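Gillton bench, snack sorting, 1/27/23

Second go at the gift box layout. I still doubt that one box can take crackers, candy and the crispy stuff without something getting crushed, whatever the Torres sheet says. 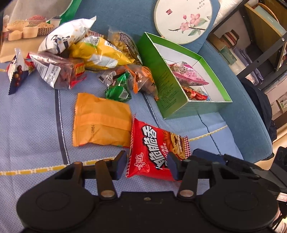
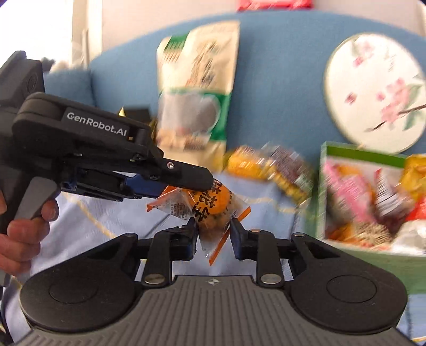 Entered by Laurinda Brandão. Read by B. Teixeira.

Green box first. The shiny red candy sits well under a pink pack, so fine, keep that. The red cracker bag is the one I don't trust: wide, flat, and it wants a side of the box to itself. Jaime says lay it on top — I say the lid won't close.

Small clear wrappers with twisted ends go in last, as filler. Inês wants 46 per carton. Why 46? No source given.

Flat yellow packets: read the code off the back before they go in. "19M11" on one, and I can't match that to anything on our list.

Fan and tall bag stay out until Raquel settles the display.

To do: ask Itbridge for the inside height of the box.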